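Home | Projects | People | Take part | Contact

Call for participants: come and be vague at a robot

The Wallia kitchen study is looking for people who have told somebody else how to do something in a kitchen and been misunderstood. We expect a strong field.

We're a small research group working on how household robots learn from ordinary spoken correction. By ordinary we mean the kind people give each other over a sink: "no, left a bit", "not that one", "careful". Most of the published work on the subject uses tidy commands read off a card. Our last round used real people with no card, and the result was interesting enough that we now have to do it again properly.

What we found last time

We collected 1651 spoken corrections during kitchen tasks and sorted them by what the speaker seemed to want. The method, which we call Sedetti, doesn't try to turn each remark into a complete instruction. It treats the remark as a hint about what the person disliked in the last couple of seconds of movement, and it narrows the robot's options from there. "Careful", for instance, contains no direction, no object and no distance. It does contain a good deal of worry, and worry tends to have a location.

With Sedetti running, people needed fewer corrections to get through a task than they did with our older system, Reltivo, which waited politely for a full sentence and seldom got one. The gain was largest where the arm had to work close to something fixed and awkward. It was smallest in open space, where frankly anything works, including Reltivo.

We'd like to be more excited about this than we are. Most of the people in that round were graduate students from our own building, who know what a joint limit is and were inclined to be forgiving. One of them apologised to the arm. We need people with less sympathy.

What you would be doing

You'll stand at the kitchen bench in our lab while the arm attempts a set of small jobs near the tap, on the cutting board and around the cupboards. You talk, it moves. When you don't like what it's doing, say so in whatever words come to you. There is no training beforehand and there are no right phrases. If you normally direct traffic in the kitchen by sighing, please sigh audibly, as the microphone can't pick up body language.
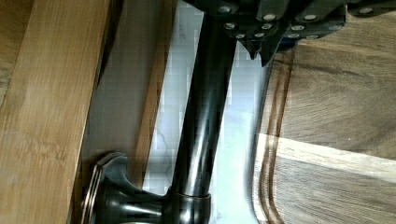
Taps deserve a word of their own. In the first round they drew more corrections than any other part of the kitchen, and the corrections were the least helpful to a machine. People say "around it" without saying which side. They say "behind" and mean behind from where they're standing, which the arm, not standing there, has to work out. Shiny finishes make it worse, as the arm's idea of where a glossy surface sits can wander with the light. Much of the new round is built on this problem, so expect to spend a fair share of your visit saying "around it" and finding out what that gets you.

Each participant comes in for 2 sessions of around 90 minutes. In one you'll work with Sedetti and in the other with Reltivo. We won't tell you which is which until you've finished, although a few people in the last round guessed and were unkind about it. The order is drawn by lot. After each session you fill in a short questionnaire, and then we play you a handful of your own remarks and ask what you meant by them. People find this part humbling.

Who we're after

You should be 18 or older, comfortable giving spoken instructions in English, and able to stand or sit at a bench for half an hour at a stretch with breaks. The bench can be lowered and we have a stool. Every accent is welcome and we'd be glad of some variety, the last round having sounded a lot like one hallway.

We'd particularly like to hear from people who've worked in commercial kitchens, parents of teenagers, and anyone who has taught a beginner to cook. You don't need to be good at cooking yourself. No food is prepared in this study and none has been promised.

Please don't apply if you design or program robots for a living, or if you took part in the April round. We liked having you, but you know too much.

Safety and recordings

The arm moves slowly and stops when touched. You'll have a stop button within reach the whole time, and a member of the team will have another. Pressing yours costs you nothing and doesn't count against the arm, whatever you may feel about its performance.

We record your voice and the views from the arm's own camera. Voice recordings are stored under a number, and your name is kept separately. You can withdraw at any point and ask for your recordings to be deleted, up until the results are written up. The consent form is 2 pages long and in plain language. We tested it on relatives.

What you get

A grocery gift card after each session, plus transit fare or parking. Anyone who completes both sessions will also be sent the results, including the dull ones.

How to apply

Send a short note through the contact page with "Wallia kitchen study" in the subject line. Tell us which times of day suit you, whether you need anything in particular at the bench, and the last kitchen instruction you gave that went wrong. The final item is not scored, but we do read them all out at lunch with the names removed.

Applications close 25th October. We'll reply to everyone, and those we can't fit in will be asked whether they'd like to stay on the list for the next round, when the arm will be let loose on drawers.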